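Home | Issues | Authors | Submit | Search

February. Posted by the Garkberg play studies group

4. Pacing and the open map in Velska

4.1 What we looked at

Section 3 dealt with the menus. Now the map. Velska is an open-world shooter set in a flooded port, made by Sarnitz, and it copies a good deal from Huerta, the studio's earlier game: same towers, same radio chatter, same crafting wheel. Story missions are fixed. Everything between them is left to the player, and that is where people stop playing.

We had 57 players, each with a fresh save. Sessions logged by the game's own replay tool, then coded by hand. 136 sessions in all. Sessions where the save was lost are left out (see appendix).

4.2 Travel and quitting

Main finding first. Players quit while travelling. Not during fights, not after dying. The long walk back from the harbour to the safe house is the worst stretch, partly because the fast travel point there stays locked until the second act. Several players thought it was broken and said so in the exit form.

Fights held people even when they were plainly unfair. One rooftop ambush killed nearly everyone at least once and hardly anyone put the pad down over it. A checkpoint sits right before the ambush, so a retry costs seconds. Dying on the harbour road costs the whole road. We think this matters more than the difficulty setting, which we did not vary.

4.3 Collectables

Velska has 300 hidden pickups. Brass bells, letters, tapes. Tapes were listened to, letters mostly skipped. Bells give no story and no ammo, only a chime and a tick on the map, yet players went out of thier way for them, often in the middle of a mission with a timer running. 

In 22 sessions the player turned off the map markers altogether. These ran longer, and the harbour walk lost fewer people. Could be the markers make the road feel like a chore list. Could be that the sort of player who digs through the options is more patient anyway. We can't seperate the two with this design and won't try. A proper test would switch the markers off by default for half the group.

4.4 Limits

One game, one platform, keyboard players left out. Exit forms were short and some were blank. Huerta was not replayed for comparison, so anything said about it above is from memory and its manual.

Figure 4. Small gold-coloured metallic object on a white tray.
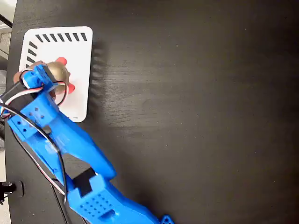

Second reader's note: the markers result is the most interesting thing in the section and gets the least room. I would also want to know if the patch that unlocks harbour fast travel early came out before or after these sessions, as it changes 4.2 completely.

Contact | Copyright Garkberg play studies group | Back to top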